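2013年7月31日，退潮后一个钟头，我跟着Hannelore Seidel走上了Tirkholm西边的沙洲。她在前面走得飞快，雨靴踩得泥水四溅，我在后面一边追一边往本子上记，记下来的字后来有一半认不出来。她要带我去看一道沟。说实在的，那道沟如今只剩一条浅浅的水洼，比两边的沙低一掌左右，里面有几只沙蟹，换了别人可能一步就跨过去了。可是我在那儿站了足足半个钟头，舍不得走！

因为那条沟是人挖的。八十多年前，一群人用铁锹、木板和手推车，在两次潮水之间的几个钟头里一段一段挖出来，又一次一次看着它被海水填平，再挖。他们要让一条搁在沙顶上的轮船从那里重新回到海里去。

我喜欢沉船的故事，读者里想必也有不少同好。但我得承认，比起沉下去的船，我更着迷的是那些差一点就回不来、最后又回来了的船。它们很少有纪念碑，也没有潜水员去拍照，它们修一修，刷一遍漆，接着去运煤运鱼了，过几年连码头上的人都忘了它们出过事。Marum号就是这样一条船。

## 一条普普通通的船

Marum号登记吨位605吨，单螺旋桨，一口锅炉，一台三胀式蒸汽机，驾驶台在中部，机舱靠后。出自Rathjen船厂，那家厂子当时在河口一带名声不错，专造这种跑近海的小货轮，船底平，吃水浅，进得了小港口，退潮时坐在泥上也不伤骨头。这个平底后来救了它的命，也把救它的人折腾得够呛，下面会讲到。

船上连船长在内十一个人，另有一条狗。货是咸鲱鱼，2,000桶，从北边装来的，每桶都用盐卤封得严严实实。货主急着要，因为秋天的鲱鱼价钱一天一个样。船长在这条航线上跑了九年，按Seidel找到的海事调查笔录，他自己说“闭着眼睛也能闻出Tirkholm的灯塔在哪边”。这句话在听证会上大概没有给他加分。

那年九月下旬，西北风刮了两天，第三天夜里转成风暴。Marum号本来打算绕过沙洲外侧的浮标，再转向东南进航道。偏偏浮标已经脱链漂走了，船长看到一盏灯，以为是浮标，其实是一条同样在找路的渔船的桅灯。他提前转了向。凌晨两点多，船底擦到了沙。

笔录里大副讲得很细。第一下很轻，“像有人在下面拖一把椅子”，第二下就把海图室里的墨水瓶震到了地上。机舱立刻开全速倒车，螺旋桨搅起来的全是沙子，冷凝器的进水口没几分钟就堵死了，机器只好停下。没了动力，船被浪横过来，一个浪头把它抬高一点，放下，再抬高一点，再放下。天亮的时候风小了，他们从舷边往下看，发现自己离深水已经有好长一段距离。

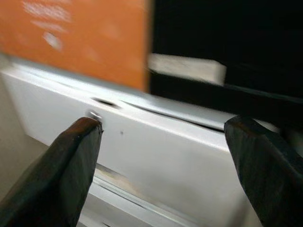
最倒霉的地方在潮水上。那天正逢大潮，风暴又把海水往岸边堆，水位比平常的大潮还要高出一大截。船就是乘着这样的水爬上沙顶的。等风一停，水一退，后来的每一次高潮都够不着它了。半个月后再来一次大潮，水也只漫到龙骨边上，在那儿晃一晃，又走了。

懂船的人看到这里都会叹气。搁浅最怕搁在最高水位上，要是搁在低潮，你抽根烟等着就行。

## 救生艇出去，狗先上岸

船员的命倒是救得利落。Tirkholm当时有一条划桨的救生艇，八支桨，平时放在沙丘后面的棚子里，要用六匹马拖到水边。天刚亮，灯塔上的人看见沙洲上多了一根烟囱，马上挂起信号球。救生艇从背风的一侧绕过去，在浪里等了将近一个钟头才找到靠拢的机会。

头一个过来的是那条狗。它自己跳的，据说谁也没叫它。接着是两个司炉，然后是厨子，厨子怀里还揣着船上的闹钟。船长和大副留到了中午，把舱盖重新楔紧，把锅炉里的火压灭，量了一遍各舱的水，这才下来。整船只有前尖舱进了水，底板弯了几处，铆钉松了一排。平底船坐在沙上，受力匀，换一条尖底船，早就歪倒折断了。

这一段Seidel讲得兴高采烈，她的外曾祖父就在艇上划左边第三支桨。她家里还留着他的一本账簿，上面那天只写了一行：出艇，十一人，一狗，马蹄铁掉一只。她花了好几个冬天，把海事法庭的卷宗、保险公司的来信、岛上小报和这本账簿对到一起，有些日子能细到几点几分。她原来是教数学的，对潮汐表有一种让我佩服又害怕的热情。我问她哪天的潮最高，她不翻本子，张口就答。

## 拖轮来了，拖轮又走了

保险公司起初根本没打算大动干戈。他们派了拖轮Herell号过来，觉得拖一拖就下来了。

Herell号是条好船，烟囱粗，脾气大，在这一片海上拖过的东西从驳船到浮船坞都有。可它吃水深，靠不近沙洲，只能停在外面的深水里，放出长长的钢缆，由小艇一节一节接过去，系在Marum号的船尾。第一次拖，缆绳绷直，抖掉一身的水，Marum号纹丝不动。第二次拖，缆绳断了，断头抽回来，把Herell号后甲板上的通风筒削掉了半截。好在救捞队长事先把所有人都赶到了甲板室前面，没有人受伤。第三次他们换了两条缆，结果把Marum号船尾的系缆桩连根拔了起来。

到这时候，保险公司的来信口气就变了。信里开始出现“推定全损”的字样，意思是船不值得救了，赔钱了事。可是货主不答应，2,000桶鲱鱼好好地待在舱里，一桶没漏。船东也不答应，那条船是他抵押了房子买的。 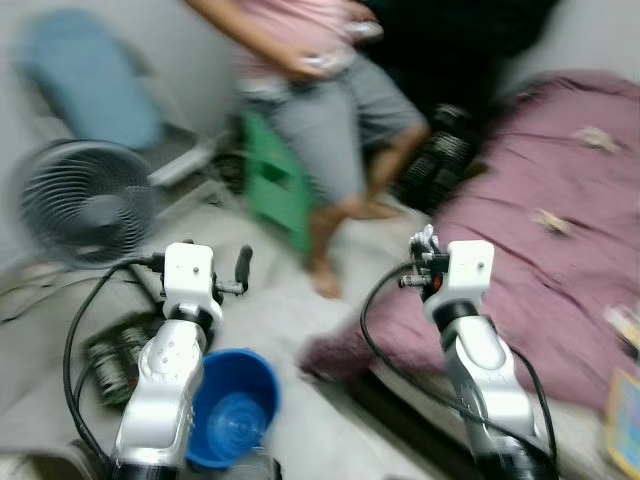
几方在旅馆的饭厅里吵了两天，最后谈成的是一份“无效果，无报酬”的合同。这是海上救助的老规矩：救下来了，按船和货的价值抽成；救不下来，一个子儿也没有，连煤钱都得自己出。接合同的就是Herell号那家公司的救捞队长，一个话很少的人，笔录里他每次回答都不超过一行。Seidel对他崇拜得不得了，我读完卷宗以后也一样。

他做的第一件事，是在沙洲上走了三天，什么也没干，光插竹竿。

## 竹竿、鲱鱼和一条沟

插竹竿是为了看沙子怎么走。Tirkholm的沙洲是活的，涨潮时水从西边漫上来，退潮时却从南边一条小槽子里流走，水流会带着沙往槽子两边堆。外人看着一片平，其实每天都在挪。队长看出来，只要让退潮的水多走一点南边，水自己就会帮忙把沟冲深。人只管开个头，再拦住沙子别回填。

我觉得这真是了不起的眼光！拿铁锹去跟北海较劲是没有胜算的，得先弄明白它想往哪儿去，再顺着它的意思讨一点便宜。

然后是卸货。船轻一寸，沟就可以浅挖一寸。鲱鱼桶从舱里一只一只吊出来，放到雪橇一样的木架子上，由马拖过湿沙，赶在涨潮前送到岛上。马走这段路要绕开软沙，绕一圈就多花一刻钟，所以一个潮次运不了几趟。岛上的人都来帮忙，按桶计钱。小报上说，那年秋天岛上的孩子身上都是一股鲱鱼味，学校老师上课得开着窗。账簿里则记着外曾祖父用挣来的钱买了一口炉子，还换了马蹄铁。

货卸完，接着卸煤，卸锚链，卸救生筏，连船员的铺板也拆下来了。锚没有卸，另有用处。

沟是从船头一侧开始挖的，绕到右舷，再沿着船尾斜着往南，接上那道小槽子。沟边上的沙总想滑回来，队长就叫人装沙袋，垒成两道矮墙。一共用了3,000只麻袋，是从大陆上几家磨坊收来的，有的还印着面粉商的字号。冬天一来，湿麻袋冻成了石头，反倒比什么墙都结实。可惜开春前的几次暖风又把它们化开，塌了好几段，重新垒。

船上的活也没停。前尖舱里的裂缝先用木楔和浸了油脂的麻絮塞住，外面盖上垫了帆布的木板，从里头用螺栓拉紧，再在舱内钉一个木箱，往里灌水泥，把整排松了的铆钉封在下面。这叫水泥箱，老海员没有不知道的，样子难看，管用得很。灌的时候要留一根小管子让渗进来的水往外流，等水泥硬了再把管子堵上，不然水压会把没凝固的水泥顶出窟窿来。锅炉则由原来的轮机长带着两个人，把进水管里的沙子一勺一勺掏干净。轮机长没有合同，也没有工钱，就住在船上，说是不放心他的机器。

## 等水

到了十二月底，沟挖得差不多了，接下来就是等。

按潮汐表，一月里有两次大潮。第一次水涨起来，进了沟，船尾第一次动了，左右摆了一下，幅度也就一只手掌。岸上的人喊成一片。可是东风把水压住了，始终差那么一点，潮头过去，船又坐了回去，船尾还把沟边的麻袋蹭塌了十来步长。队长那天在日志里写的是：“水不够。重垒。”

第二次大潮之前，他把Marum号自己的两只锚用驳船运到深水里抛下，锚链换成钢缆，一头连到船上的绞车，中间穿上好几副滑车组。这样船可以自己拉自己，力量稳，不像拖轮那样一冲一冲。Herell号也还在，只是改了差事：它先不拖，退潮时开到沟口，船尾对着沙洲，锚住船身，让螺旋桨空转，用水流去冲沟口的沙坎。整整三天，它就这么站在那儿对着沙子吹，把煤烧掉一大堆。我头一次读到这里笑出了声，后来才知道，这办法在不少地方都用过，浅水里效果相当好。

风在当天下午转到了西边。Seidel从灯塔日志里抄出了每个钟头的风向，她说看着那一列字母从E慢慢变成S、再变成W的时候，心怦怦直跳，虽然她明明知道结局。晚上九点，水漫过麻袋墙。九点四十，轮机长报告锅炉有压力了。十点零五分，绞车上的钢缆开始一寸一寸往回收，先是船尾，后是整条船，在黑地里缓缓地转了过来。Herell号这时才接上缆，轻轻带着。

十点半刚过，Marum号拉响了汽笛。岛上许多人已经睡下，披着衣服跑到沙丘上，什么也看不见，只看到一红一白两盏灯在往外走。从擦到沙的那一夜算起，它在沙洲上待了130天。
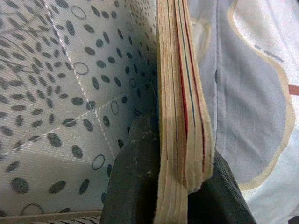
## 后来

Marum号被拖进Rathjen船厂，在干坞里躺到春天。换底板，重打铆钉，水泥箱用镐头刨了两天才刨掉，工人们骂骂咧咧，说从没见过灌得这么死的。船东保住了房子。鲱鱼早在秋天就卖掉了，价钱比货主预想的还好一些，那阵子风暴不断，市面上缺鱼。

船长被停了六个月的执照，之后回到原来的航线，又跑了很多年。调查的结论写得还算公道：认错灯是过失，浮标漂失则不能怪他，弃船前封舱压火的处置受到了书面嘉许。狗归了厨子。至于Herell号那位队长，他拿到了报酬，扣掉煤、麻袋、马匹、工钱和赔给Herell号的那截通风筒，剩下的数目小得叫人替他难过。可是没过两个月，他又签了一份同样的合同，去救另一条船了。

我问Seidel，这么多材料，打算什么时候写成书。她说还差一样东西，就是沟的确切走向。队长画过一张平面图，笔录里提到过附件，可是卷宗里那一页不见了。她现在的办法是趁夏天的大低潮上沙洲，带着测杆，一段一段量那条浅水洼，再跟竹竿的记录对照。沙洲八十多年里向东挪了不少，她要把挪动的量也算进去。水洼究竟是不是当年的沟，也有地质学家表示怀疑，认为那么松的沙存不住这样的痕迹。她听了很高兴，说有人反对才说明有人在看。她自己的依据是麻袋：前年她从沙下面挖出过一小块粗麻布，纤维已经发黑，上面的字只剩半个圈。

那天我们在沟边待到水从西边漫上来。她先看见的，说走吧，还有二十五分钟。我们往回走，走的是当年马拖鲱鱼桶的那条线，要绕开一片软沙，多出一刻钟。我想抄近路，被她一把拽住了袖子。

## 想去看看的话

夏天从大陆到Tirkholm每天有渡船，班次跟着潮水走，出发前一定要查当天的时刻。沙洲只能在退潮时上去，而且必须跟着有执照的向导，雾天一律不走，走到一半起雾也立刻折返。鞋子要系得牢的，软沙吸走过不少人的拖鞋。岛上的旧救生艇棚还在，八支桨挂在墙上，左边第三支的握把磨得比别的细，可以请人拿下来摸一摸。灯塔白天开放，爬到顶上往西南看，低潮时能找到那条水洼，阳光斜一点的傍晚最清楚，像沙上用指甲划了一道。

渡口的小饭馆有咸鲱鱼配煮土豆，洋葱给得很足。我吃了两份。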